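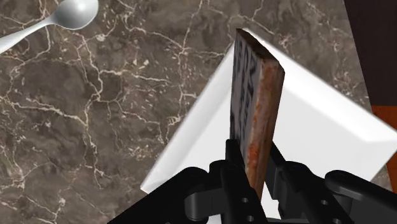 Liesbeth Hermans wrote to us in January that she had stopped expecting anyone to save the Gilwood recipes, and that reading the first batch in print made her call her sister straight away. We got a lot of mail like that this winter!

So, where we are. The Zerkance grant has now paid for 813 recipe cards to be transcribed, and almost 80 of those have been cooked through and corrected by people who grew up eating the dishes. The soups went fastest. The baking is slower going — so many cards just say "flour until it feels right" — and we've started asking families to weigh what they use while they make it.

The Barkell evenings have been a joy. We ran 4 of them, and the last one went on well past ten because two cousins couldn't agree on whether the plum dumplings need semolina. We kept both versions in the book.

Villalba is behind. The parish hall lost its stove in the fall and the replacement is still on order, so those tastings have moved to spring. The money set aside for them is unspent and we'd like to carry it over, if that's all right with you.

Still to do before the next payment: finish the index, settle the spelling of the dialect names, and get a second quote for printing. The first quote is attached with the receipts.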